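About Condar

Small firm, long white counters. We fit out and tidy offices, front desks, storage rooms — anywhere paper piles up. Started by Citlali Rosales and Kinga Kocsis, now a team of 10. 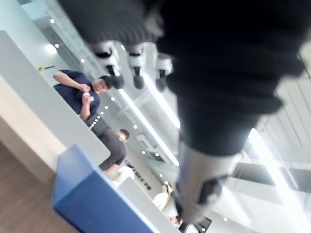
Mészáros, 2019-05-15

Our own place is 700 square feet, wood-grain floor, blue block at the end of the counters. Come in and ask for Noémi. Cupboards are her thing, she's sorted 176 of them so far and has veiws on every one.

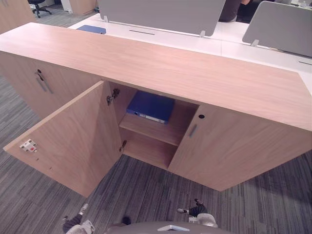
One binder to a shelf if you can manage it, labels facing out, lockable doors for anything with names on. Quotes free. Closed for a fortnight in June.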